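Piroska Kerekes
@pkerekes_blinds

Spent the afternoon on the mini blinds in the back room at Grasham. Notes in order, for anyone with the same 1-inch horizontals. 1/

Starting condition: bottom rail out of level, end to end. Slats tilted fine. The wand was never the problem, so leave the tilt mechanism alone if yours does this. 2/

A rail that hangs crooked usually means the lift cords are different lengths between the headrail and the bottom knots. Check this before you order anything. I ordered a cord lock in November and it is still in the bag. 3/

Procedure. Lower the blind all the way. Tilt the slats open. Pop the plugs out of the underside of the bottom rail with a flat screwdriver. Each plug hides a knot. 4/

Pull the low side's knot down, untie it, take up the slack, retie. Small moves. I took up 5 mm on the first try and overshot. 5/

Use a plain overhand knot, doubled. Trim the tail and melt the end with a lighter, well away from the slats. Vinyl slats mark instantly. 6/

Ladder strings are separate from lift cords. The ladders hold the slats at their spacing and the lift cords pass through the holes. If one slat sits at a different angle from its neighbors, look at the ladder first. 7/

Someone asked about replacement cord. I used the Gebru 1.4 mm, part 3506. The Gemex 2154 is a little thicker and drags in the slat holes on mine. Your holes may differ. Measure. 8/

Cleaning, while it's down: close the slats one way, wipe along the length with a barely damp microfiber cloth, close them the other way, repeat. No spray. Spray runs to the cords and leaves gray spots. 9/

The sill gets done last. Everything from the slats ends up on it. Vacuum with the brush head first, then wipe. Doing it the other way makes paste. 10/

Cost: 216 for a full replacement, quoted by the shop in Dreltside. Cord and plugs came to less than lunch. The unused cord lock is not included in that figure. 11/

Open item: slat ends that curl away from the glass. On vinyl I have had partial success with a hair dryer on low and a flat board on top until cool. On aluminum, no. A creased aluminum slat gets swapped with one from the bottom of the stack, where there are usually spares. 12/

Last thing: where the cords come down to the bottom rail. If you have the same type, this is the area to inspect before touching the headrail. 13/13 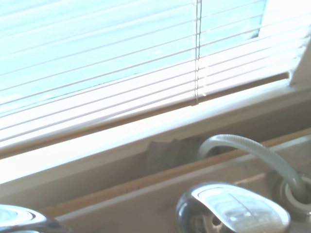
Mini blinds partly open, lift cords running down to the tan bottom rail, sill underneath.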